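Workshop notebook, Leritz hall, ground floor
Tuesday, June
Entry by: Kaja Strazds
Read and countersigned by: Žydrūnas Vasiliauskas
Subject: Handling rules for hand-held grippers, second draft

09:10. The first draft of the rules was read through against the Cillero checklist before work began. Two clauses were found to say the same thing in different words (cleaning of the finger pads, clauses 4 and 9). Clause 9 has been struck out. The numbering of the later clauses is to stay as it is until the final version, so that notes already made against the old numbers remain usable.

09:35. Clause 2, condition of markers. The draft asked that markers be "in good order". Ž.V. objected that two colleagues could inspect the same tool and reach different answers, and the objection is accepted. The new wording is as follows:

"A marker shall be flat, clean and fixed at all four corners. A marker with a lifted corner, a scratch across a black block or any tape over its face shall be replaced before the tool is next used."

The clause applies equally to tools held in reserve. Spare markers are kept in the Meltier drawer, second from the top. The person who takes the last sheet is to enter it in the stock book on the same day.

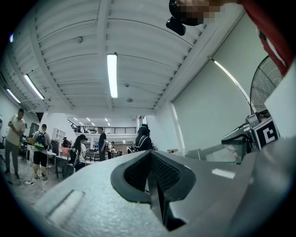 Gripper with marker at upper right; hall floor behind.

10:20. Clause 5, finger pads. Pads are to be wiped with a dry cloth at the start of each session and after every 200 grasps. Solvent is not to be used. The draft set replacement at 1000 grasps. Ž.V. proposed 800, on the grounds that the log sheets from the spring show wear notes beginning before the thousandth grasp on the older set. The lower figure is adopted for both sets. It will be looked at again when the Baloch pads arrive, and the purchase note should state that the supplier's own figure is wanted in writing.

The count is to be taken from the session log. Estimates from memory will not be accepted. Where a log has been lost, the pad is to be treated as having reached its limit.

10:50. Clause 6, cables on the floor. No change to the wording. A cable crossing a walkway is to be covered or taped along its whole length, and the operator who laid it remains responsible until it is lifted. Query from K.S.: does "walkway" include the strip between two benches? Ž.V. holds that it does. A definition is to be added at the front of the document.

11:15. Clause 7, hand-over between operators. This took longer than expected. The outgoing operator must put the tool down before the incoming operator picks it up; passing from hand to hand is not permitted. The outgoing operator then reads out the tool number and any open fault, and the incoming operator repeats both. K.S. tried the procedure twice with the bench at the pillar end and once at the shelving end. In the first attempt the fault was read but not repeated. The form will therefore carry two boxes, one for each person, in place of the single box on the present sheet.

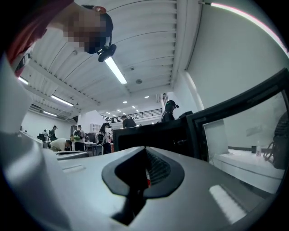 Clause 11 deals with head-mounted cameras and was the weakest part of the first draft, which said only that they should be "worn securely". The revised clause requires the strap to be adjusted with the wearer standing upright, and then checked again with the head tilted as it will be during the task. An operator leaning over a tool, with the camera near the crown and the strap round the hair, is in the position for which the second check is intended. The lens is to be cleaned before the strap is fastened. Long hair is to be tied back or placed under the strap, at the wearer's choice. Cameras are to be put on and taken off away from the work table. No one is to adjust another person's strap without asking first.

11:50. Clause 12, screens and reflections. Ž.V. asks for a short line to the effect that monitors beside a work position should be turned so that they do not throw light towards the operator. Agreed in principle. Wording to be supplied by him. The clause should say "turned" and leave the angle to the operator, as the benches are not all of one height.

12:05. Matters left open:

Clause 3 (charging). Awaiting the revised Cillero sheet.
Clause 8 (storage overnight). K.S. to measure the cabinet shelves.
Clause 14 (visitors). The draft is silent on whether a visitor may hold a tool. K.S. is of the view that a visitor may do so with an operator present and the tool unpowered. Ž.V. does not agree. Both views to be set down in the covering note.

The second draft runs to 21 clauses, including the one struck out. A clean copy is to be placed in the blue binder and the first draft marked as withdrawn. Comments from colleagues should be written on the copy itself, with initials.

K.S.
Seen, Ž.V. Clause 14 to be discussed before anything is printed.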